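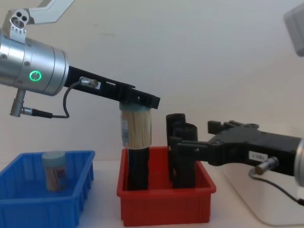
Entry 13 – Placement Planner, May 2024

The morning was given to the release condition of the left arm. Under the present rules, the gripper may open only when the planner reports the container upright and centered over the black holder in the red bin. Mr. Masilela proposed that the final descent be handed to the force controller, with the planner keeping control of the wrist angle. The change was approved and merged before noon.

Perception remains the weaker part of the system. The clear wall of a toothpick container gives the depth estimate very little to work with, and the pale blue cap is at present the most dependable feature. Ms. Ñahui has been asked to fit the pose to the cap alone and to use the printed label only as a check on rotation.

The right arm is treated in the collision model as a fixed obstacle while its gripper is at the black tubes. Ms. Mabaso considers this too cautious – the left arm is refused paths that are plainly open – and will prepare a version in which both arms share one timeline. Planning time on the Wurnenov branch is over 1000 milliseconds per request and must come down before that version is tried.

Mr. Jacobs reported 34 open items in the Guthrie tracker. Two concern the log viewer, which still drops the wrist force channel when a session is replayed. These were assigned to Mr. Iglesias.

Outstanding: the February calibration file has yet to be removed from the default settings.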